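Chapter 4
Starting Young: How Children Come to Winter Sport

Learning objectives
After reading this chapter, students should be able to explain how family, place and cost shape a child's first years in a sport, and describe the difference between free play and organised training.

Wanting Yu was four when her uncle took her down to the lake at Toltolska and put her on a pair of borrowed skates. She stayed for ten minutes and cried for most of them. Two winters later she was crossing the lake to school, and at eleven she joined the speed skating club at Junska, 74 kilometres away by bus. She did not race outside her own district until she was fifteen.

Her path is an ordinary one. Coaches often speak of talent as something spotted early, but many skaters reach a good level after a slow and rather untidy start. What they tend to share is easy access to ice, an adult willing to travel, and several years in which nobody asked very much of them.

This chapter follows the members of one club over a long period. In its first October the Junska club had 279 children on its books, and 255 of them lived close enough to walk to the rink. The rest came from the villages — Toltolska among them — and relied on lifts or the bus. We look at who stayed, who left, and what they said about it as adults.

Three questions run through the chapter. The first is about age: does it matter whether a child begins at four or at nine? The second is about money. Skates, club fees and travel add up quickly, and second-hand kit only goes so far. The third concerns the move from play to training, when sessions get longer and results begin to count.

Students should read the case notes in section 4.2 before trying the exercises. Terms in the margin are explained in the glossary.

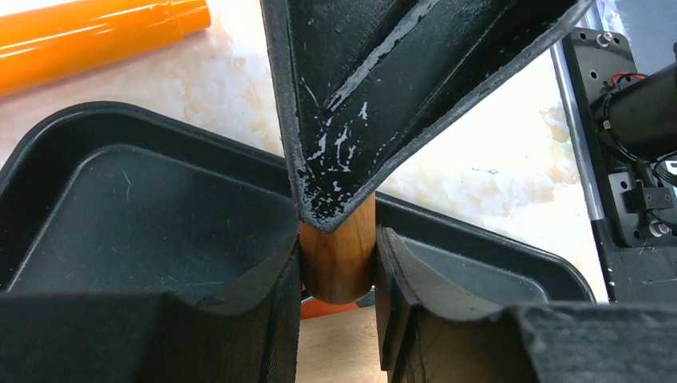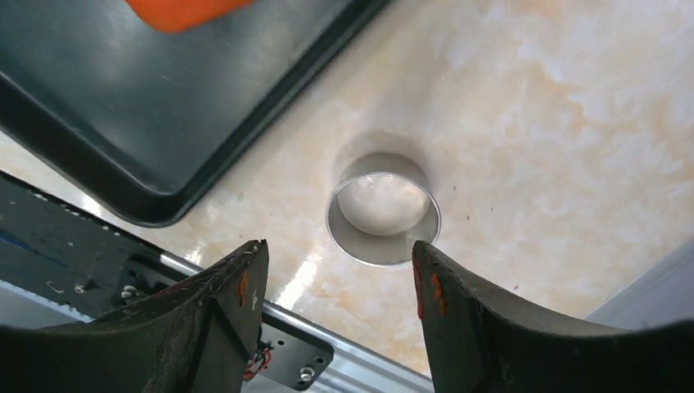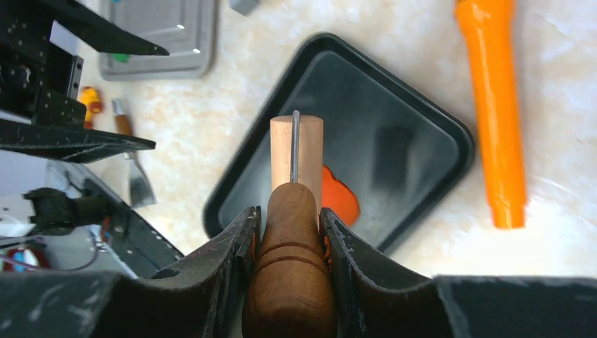 4.1 The First Two Winters

Most beginners spend their first winter learning to fall and get up again. Formal teaching at this stage is short, usually one session a week, and the rest of the time on the ice is unplanned. Clubs differ in how they use the second winter. Some bring in timed laps straight away, while others wait until the children ask for them.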